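Counter clearing as a benchmark, part two

Posted April 14, 2021

The first part of this series dealt with folding, and the conclusion was that folding is further off than the demo videos suggest. Part two is about something that sounds easier: clearing a kitchen counter. Every object on the surface has to end up where it belongs, and the surface has to end up bare. A ten-year-old can do it with some complaining.

I picked this chore for two reasons. It has a clear end state, so success can be scored without argument. It also contains very little that is delicate. Cups get lifted all day by people who are thinking about something else. If a general-purpose arm can't do this one, the dishwasher and the laundry can wait.

The setup is in simulation. I don't own a seven-joint arm, and the ones I have had access to were bolted to tables belonging to people who wanted them back. A simulated kitchen costs electricity. The scene generator I use, Stirndale, takes a counter, a wall material, a floor and a library of objects, and drops a random selection on the surface. It has no opinion about what belongs in a kitchen. A cabbage, a kettle and a toy rifle are equally likely to land next to each other, and after a few evenings of looking at the output I decided to leave it that way. The counters in my own house are not much better sorted.

The policy being tested is Lurness, trained on pick-and-place recordings and then left alone. It gets a camera view, the joint positions and a short text command. The commands in this round were all of the form "put the X in the bin" or "move the X to the left end." I ran 400 episodes with a fixed seed list so that anyone with the same build can repeat them.

Scoring was strict. The object had to be at the target and at rest when the clock ran out, and nothing else could have left the counter. Knocking the kettle to the floor while correctly placing the tomato counts as a failure. My family applies the same rule.

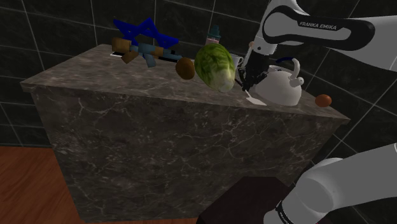 Elisa Rinaldi read a draft of this and objected to the whole approach: a rendered counter has no crumbs, no sticky ring under the honey jar and no cord behind the kettle, so whatever number comes out says more about the renderer than about kitchens. She would sooner see twenty episodes on a real table than any quantity in software. I think she is right about the cord and partly right about the rest. Simulation flatters the contact physics in some places and punishes it in others. A real rubber pad will hold a smooth ceramic handle that my simulated pad lets go of. What simulation does give me is the same mess twice, and without that I can't tell a better policy from a lucky one.

On to the results. Of 400 episodes, 92 finished clean. That is 23 percent, on a chore with no time pressure beyond a generous limit, under perfect lighting, with nobody walking through.

The failures sort into groups, and the groups are more useful than the total.

Large objects. A two-finger gripper has a maximum opening, and a big head of cabbage exceeds it. A person handles this by cradling the thing or using both hands. Lurness closes on a leaf end, lifts, and loses it. In a few runs it pushed the cabbage along the surface instead, and since the command was to move it to the left end, those counted as successes. Pushing is a perfectly respectable way to move a cabbage. It does nothing for a bin.

Thin flat objects. Spatulas, cards, lids lying upside down. The fingers come down from above, touch stone on both sides of the item and close over the top of it. Humans slide a flat item to the edge of the counter and pinch it there. I saw no run in which the policy did this, and I suspect the training recordings contain very few examples.

Crowding. A cup standing free was picked up at a decent rate. A cup half hidden behind something larger was mostly not picked up at all. The planner either refused to approach or approached as though the larger thing were not there. This was the biggest group, and it is the one that matters for real kitchens, where everything is half hidden behind something larger.

Naming. With an odd assortment of objects, the text command becomes a problem of its own. Small, round and orange-red could be a tomato or an orange, and the policy was inconsistent about which word it would accept. I reran a batch with color words added ("the red round one") and the wrong-object errors dropped. I haven't done this carefully enough to publish a figure.

There was also a fifth group that I had not planned for, where the arm got in its own way. It would stop with the fingers hovering just over the surface between two items and adjust by tiny amounts until time ran out. Each adjustment made sense locally. The wrist blocked the camera's view of the target, the policy corrected toward where it thought the target was, and the correction blocked the view again. A second camera on the wrist would probably fix most of it, and that is the next thing on my list.

Some numbers for people who like to size hardware. The full run came to 1,709 grasp attempts, and 622 of them ended with something between the fingers. That ratio is better than the episode score because a failed grasp can be retried, and Lurness does retry. It is persistent to a degree I would find irritating in a person. The step from holding an object to having it correctly placed is where most of the remaining episodes were lost.

I repeated a small batch with Koyama, an older scripted planner that uses exact object poses straight from the simulator. This is cheating, and it is useful cheating. With perfect knowledge of where everything is, the crowding failures shrank and the flat-object failures stayed just as they were. So the first group is largely a perception problem and the second is a hand problem, and no amount of additional camera data will fix the second with this gripper.

Where does that leave the chore? On a shop floor you would solve it by changing the floor. Put each part in a tray, put the tray in a fixture, and a fixed arm will clear it all day without a learned policy anywhere near it. Annunziata Carbone made this point to me some time ago in connection with packing lines, and I haven't found a counterexample. Kitchens resist it. I am not going to buy a fixture for the cabbage.

My estimate for unattended counter clearing in an ordinary home remains years away, and I would put tray-based bussing in cafeterias well ahead of it.

Part three will cover the wrist camera and a wider gripper, tested on the same seed list. I had hoped to have it up before June, but the wider gripper model, from the Palari set, has a collision mesh that passes through the counter at certain angles, and I need to repair that first. The seed list and the scoring script are available by email if you want to run your own policy against them. Please include the build number, as the object library changed between the last two.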